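About us

Memberg is a small company that cleans, repairs and maintains large rooms for other companies. We take care of showrooms, halls, open offices and other places where the ceiling is high and the windows are tall. Our office is in Brosley, and we also have a workshop in Trollon, where we keep the ladders, the lifting platform and the spare parts.

How we started

The company began with one contract. A furniture shop in Brosley had a hall on two levels, and the normal cleaning firm did only the floor and the lower part of the glass. The lamps were left as they were, and the upper windows became gray. The owner of the shop asked us if we could come one time and do everything that is above the head of a person. We came one time, then again in September, and then we made a contract for the year.

After this, other customers called us with the same problem. A large room looks simple when it is new. After two or three years there is dust on the beams, one lamp has a different color than the others, and the air conditioning makes a noise. These are small works, but they need the correct equipment and a person who is patient.

Today we are a team of 27 people and we look after rooms for 30 regular customers. The largest room in our care has 1343 square meters. The smallest is a meeting room with a glass roof, and it takes us nearly the same time.

What we do

Ceilings and beams. We remove dust from beams, edges and corners with soft brushes and a vacuum with a long tube. On white paint we do not use water at the first visit, as water can leave marks that are more visible than the dust. If the paint is damaged we can repair a small area, and we always test the color before.

Lights. We change and clean recessed ceiling lights, and we write down the type and the color of each lamp, so that the next one will be the same. When a customer has many lamps of the same age, we propose to change all of them in one visit. It costs more on this day and less in the year.

Air conditioning. We clean the covers, the vents and the filters of units that are mounted on the ceiling. We do not repair the cooling part. For this we work together with Restrepo, a company of technicians who know these machines much better than we do, and we can arrange the visit for you.

Glass. Tall windows and glass doors are the part of the work that people notice first. We wash inside and outside, and we also clean the metal frames, where the dirt collects and comes back to the glass with the first rain. If there are trees near the building, we recommend one more visit in the spring for the pollen.

The rooms we like

We are often asked what kind of room is the best for us. We like every room with daylight. When the sun comes from the side you can see each mark on the glass, and this makes the work longer, but the result is also better. In a dark room it is easy to think that you are finished. 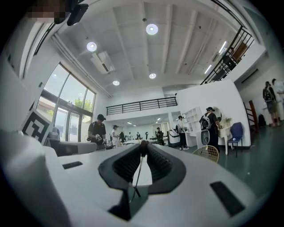
A two-story room with white ceiling beams, round recessed lights and tall windows on the left wall.

A room of this kind needs a plan before the first ladder is opened. We begin with the ceiling, continue with the lights and the air conditioning, and do the glass at the end. The order is important – dust always goes down, and clean glass under a dusty beam is lost work. If the room is in use, we divide it in parts and finish one part before we start the next, so the people can stay at their places.

How we work with you

First we visit the room. The visit is free, and it takes normally less than one hour. We look at the height, the floor, the doors and the place where our platform can stand, and we ask when the room is in use. Many of our customers prefer that we come at 6 in the morning, and for us this is no problem.

Then you receive an offer on one page. It says what we will do, what we will not do, and the price. For rooms up to 1000 square meters the price is fixed for one year. For larger rooms we calculate each visit separately.

After each visit we leave a short report. In it we write which lamps we changed, what we saw that needs attention, and when we should come back. Some customers keep all reports in a folder, and this was very useful for them when they wanted to renovate.

Please move small and delicate objects away from the windows before we come. Heavy furniture can stay – we cover it with clean sheets and we take the sheets home with us.

Where to find us

Our office in Brosley is open in the mornings from 8 to 12. In the afternoon we are usually on a ladder, so please write to us or leave a message, and we will call you on the next working day. The workshop in Trollon has no reception, but you can deliver lamps and covers there if you call before.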